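## 3. Setting up and using the Prinley 331 facial steamer

Read section 2 (Safety) before you plug the steamer in. The steps in this section are for the home model. If your steamer has a jointed arm and a floor stand, it is the Isberg salon model and has its own guide.

### 3.1 Choosing a place for it

1. Put the steamer on a flat, firm surface that won't be harmed by a little moisture. Don't stand it on a towel, a cushion or a bed.
2. Leave at least 50 cm of clear space above the nozzle. Shelves and wall cupboards directly above will collect drips and may swell.
3. Keep the lead away from the edge of the surface and away from the sink.
4. Sit on a chair that lets you lean forward comfortably without resting your chest on the unit.

**Caution:** Never use the steamer in the bath, in the shower or anywhere it could fall into water.

### 3.2 Filling the tank

The tank holds 235 ml when filled to the upper line.

1. Make sure the steamer is switched off and unplugged.
2. Lift the tank straight up by its grip. It will feel stiff the first few times.
3. Turn it over and unscrew the cap.
4. Fill with cold distilled or purified water to the upper line. Don't go past it.
5. Screw the cap back on by hand and wipe the outside of the tank.
6. Lower the tank into the base and press until it clicks.

**Note:** Tap water can be used if you have nothing else, but it leaves scale on the heater and you will need to descale more often (see 3.6). Mineral water from a bottle is no better for this.

**Caution:** Water only. Essential oils, toners, micellar water, herbal tea and rose water with added perfume will damage the seals and can spit from the nozzle. The Bukhari aroma pads sold for the older Prinley models don't fit this one and must not be cut to size.

### 3.3 First run

Do this once before you use the steamer on your face. It clears any dust and the slight smell left from manufacture.

1. Fill the tank as in 3.2.
2. Point the nozzle away from you and away from walls.
3. Plug in and press the power button. The light flashes while the water heats.
4. When the light stays on, let the steamer run until the tank is empty. It switches itself off.
5. Unplug it and wait until the nozzle is cool before touching it.
6. Tip any water left in the base into the sink.

If you can still smell plastic, repeat the first run with fresh water.
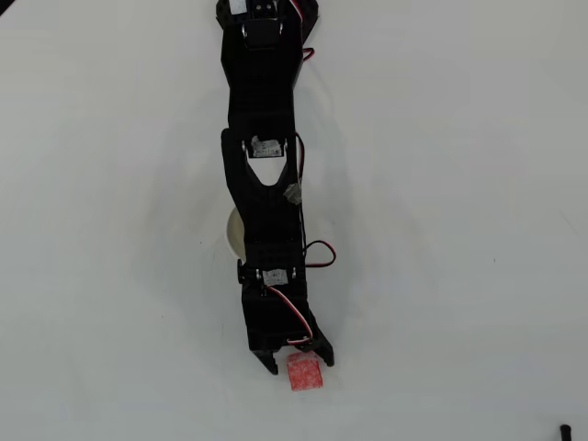
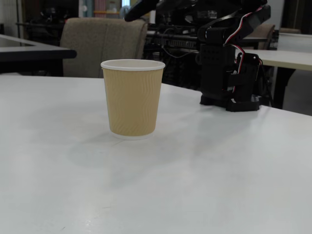
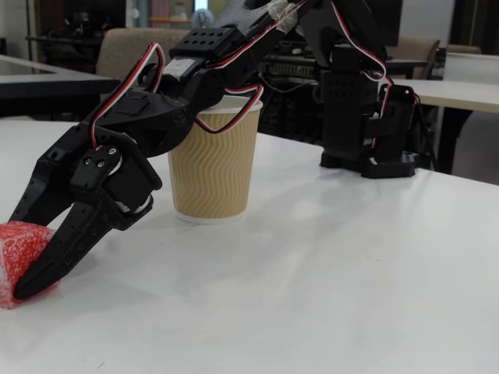
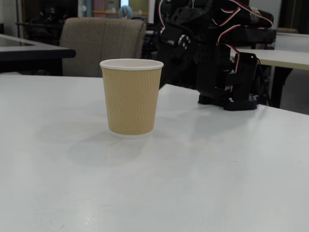 ### 3.4 Steaming your face

1. Take out contact lenses. Remove glasses, earrings and necklaces.
2. Tie your hair back.
3. Wash off make-up and sunscreen with your usual cleanser and rinse well. Don't use a scrub or an acid product first.
4. Fill the tank, plug in and press the power button. Keep your face away from the nozzle while the light is flashing, as the first burst may carry hot droplets.
5. Once the steam is even, sit with your face about 30 cm from the nozzle. Close your eyes.
6. Steam for 5 minutes. Move your head slowly from side to side so that no one area gets all the heat.
7. Press the power button to stop. Sit back before you reach for the plug.
8. Pat your face with a clean towel. Leave it slightly damp if you are going to put on a mask.

The steam should feel warm and comfortable. If it stings or feels hot, move back. If it still feels hot, stop.

**Caution:** Don't put a towel over your head and the steamer together. Heat builds up quickly underneath and you may not notice until your skin is sore.

**Do not steam if you have:**

- sunburn, broken skin or a cold sore
- rosacea or eczema on the face, unless your doctor has said it is all right
- had a peel, waxing or laser treatment in the past two weeks
- an area of your face where you can't feel heat properly

### 3.5 After steaming

Clay masks go on well after steam, but use a thinner layer than normal and rinse it off while it is still a little tacky. Cream and gel masks can be left on for as long as their own packet says.

Leave retinol and exfoliating acids until the following evening. Don't squeeze spots. Finish with a plain moisturiser.

Once a week is enough for most people. If your skin is dry or it flushes easily, try once a fortnight and see how it settles.

### 3.6 Emptying and descaling

Empty the tank after every use, even if you plan to steam again the next day.

1. Unplug the steamer and let it cool fully.
2. Lift out the tank, pour away the water and leave the cap off so the inside can dry.
3. Tip the base gently over the sink, with the nozzle facing away from the switch.
4. Wipe the nozzle and base with a soft, dry cloth.

To descale, mix one part white vinegar with three parts water and pour it into the cool base up to the ridge. Leave it for half an hour. Pour it out, rinse twice with clean water, then carry out a full first run (3.3) before using the steamer on your skin again. Do not switch on with vinegar in the base.

Descale monthly if you use purified water, or every two weeks in a hard water area with tap water.

### 3.7 If something isn't right

| What you notice | What to do |
|---|---|
| Light doesn't come on | Check the tank has clicked into place, then try another socket. |
| Weak or uneven steam | Descale the heater. |
| Nozzle spits water | Switch off, unplug, let it cool. Empty to the upper line if overfilled. |
| Steam smells sour | Vinegar is left in the base. Rinse and do a first run. |
| Steamer stops early | Refill the tank and wait until the unit is cool before restarting. |

If the fault carries on, stop using the steamer and contact Atotmont, who handle repairs and spare tank caps. Have the model number from the underside of the base ready.

Section 3 revised by Zineb El-Sayed, May 19, 2021. Checked by Ecaterina Văduva.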